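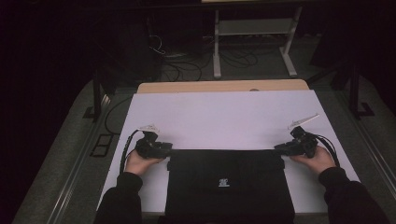 29 January 2025: bags, second attempt at a system

Spent the afternoon on the flat black bags. The aim was to get every one of them folded to the same size and into the long drawer, which has a usable depth of 300 mm and no tolerance for anything rolled up.

Method as follows. Bag laid flat on the white top, printed side up, long edge parallel to the far side of the table. Both ends pulled outwards until the top edge runs level. Air pressed out from the middle towards the ends. Then one fold across the width, a second along the length, and a pass with the flat of the hand. The black one with the small white logo near the middle was the easiest to line up, as the logo gives a reference point and the faint line down the front is close enough to a centre mark. The Pametti bags have neither and took longer.

Some notes on material. The thin fabric holds a crease for a few minutes and then relaxes. The Bornmont bags are heavier and stay folded, but the handles form a lump unless they are tucked inside before the first fold. Tried tucking them after the second fold and had to start again. A light mist of water helped with the thin ones. An iron on the lowest setting did not help and left a shine on one corner, so that bag goes to the bottom of the stack.

Final count 23 bags, including two from the Skatumport trip that I thought had been left behind in October. One had a train ticket and some sand in it. The zip on the large Blackburn bag is stuck at the halfway point. Candle wax has been applied and it will be tried again tomorrow.

The drawer closes. There is a gap of two fingers at the back on the left, which will take the drawstring pouches if they are stacked on edge. The pouches are still in the hall cupboard under the spare blankets.

To do: buy a new zip pull, black. Wash the shopping bag with the coffee stain separately, cold. Find out where the other shoulder strap went.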